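Fourteen turns into the Vondwood campaign and I still get a little giddy every time I unroll the map

So the mining moon is on fire again. My Torkero garrison held the refinery through turn 13 with one working walker and a squad of militia who, by rights, should have run for the hills two games ago. They passed three morale tests in a row! I was cheering for them, and I was playing the other side that night.

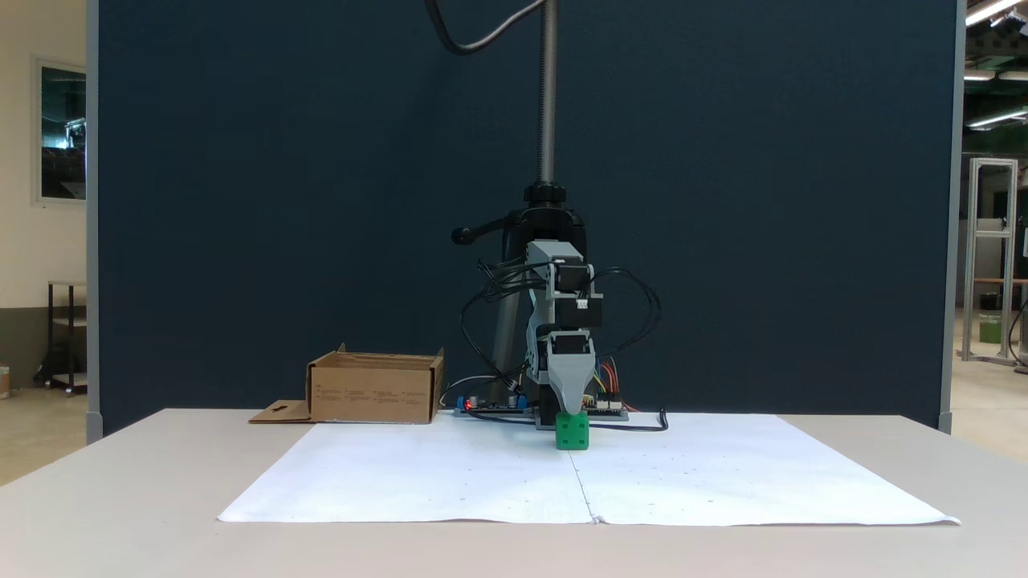
Pillay

I've been meaning to write up the supply rules, because they're the part of this campaign I'm happiest with. In April we were still using flat points, everybody bringing the same list every game, and it was fun but nothing carried over. Now each faction has a supply pool, and when you lose a transport it stays lost until a convoy gets through to Plasemport. Suddenly people care about trucks. I have seen a grown adult pull a heavy tank off the table to save a fuel hauler, and it was the right call.

The pool refills by 20 a turn if you hold the spaceport, and by 5 if you don't. That gap looked brutal on paper, and it was brutal for the first few turns, so I added smuggling. Any player can roll to sneak supplies in through the marshes - on a 1 you lose the lot and your opponent gets to name the traitor. We have a list of traitors now. It's getting long and most of them are dentists for some reason. 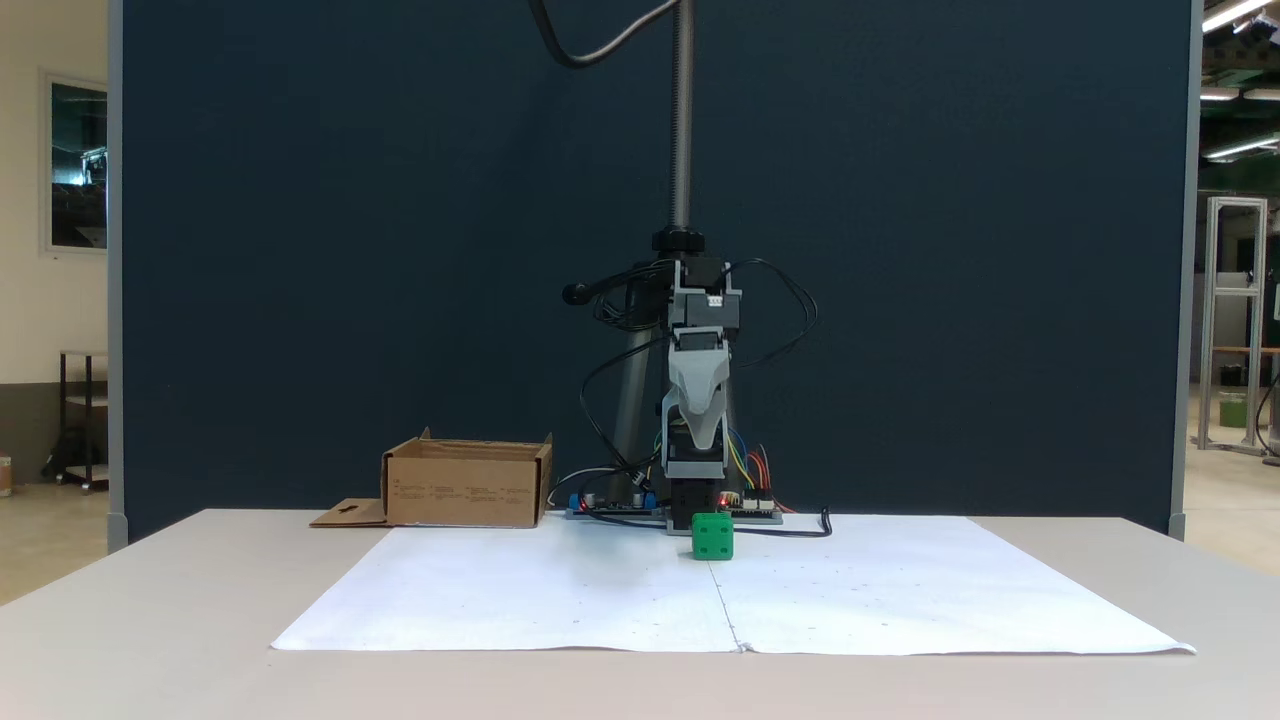

The other change is that battles don't have to be even. My biggest force so far was 638 points against almost double that, and all I had to do was keep one bridge standing until dark. I lost nearly everything, kept the bridge, and grinned all the way home. If you've only played balanced match-ups, please try a lopsided one with a small, mean objective (bridges are great, so are wells).
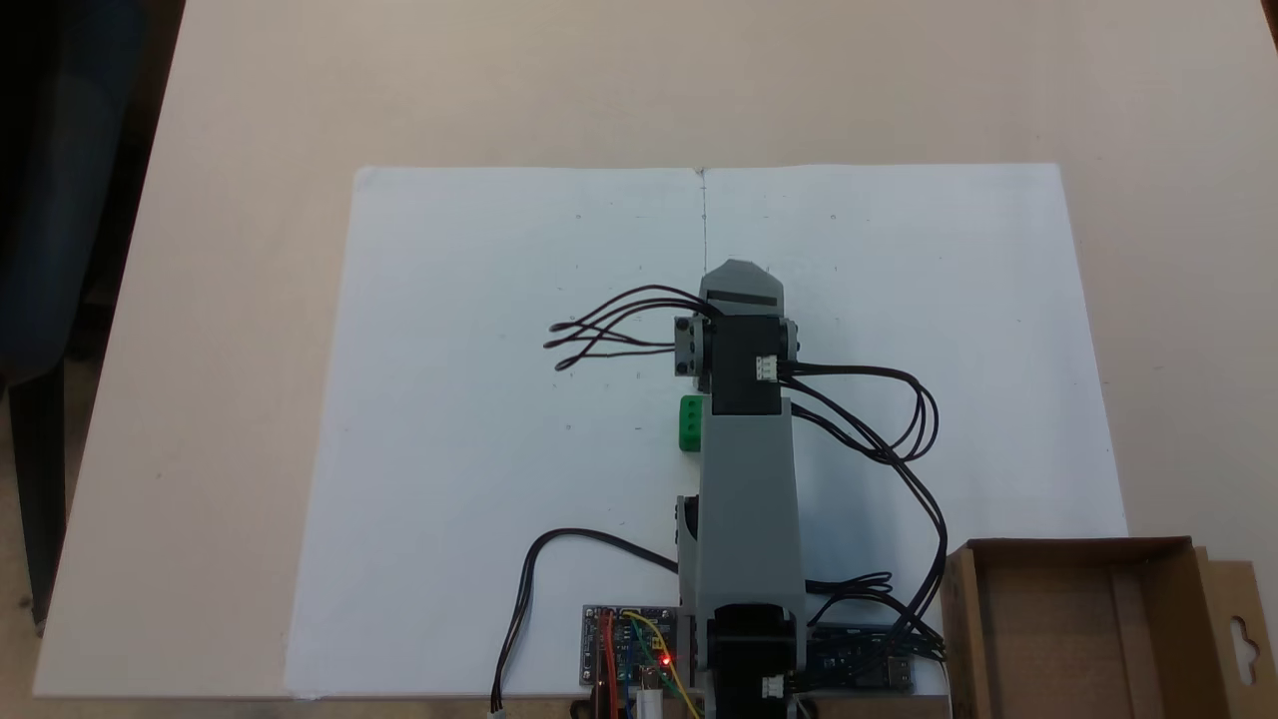 Robotic arm reaching across the white sheet

Next turn the Torkero fleet finally shows up in orbit, so I need to finish the drop pod rules, glue the roof back on the refinery and figure out what happens if a pod lands in the marsh. I'm leaning toward it sinks, slowly, with everybody inside still shooting.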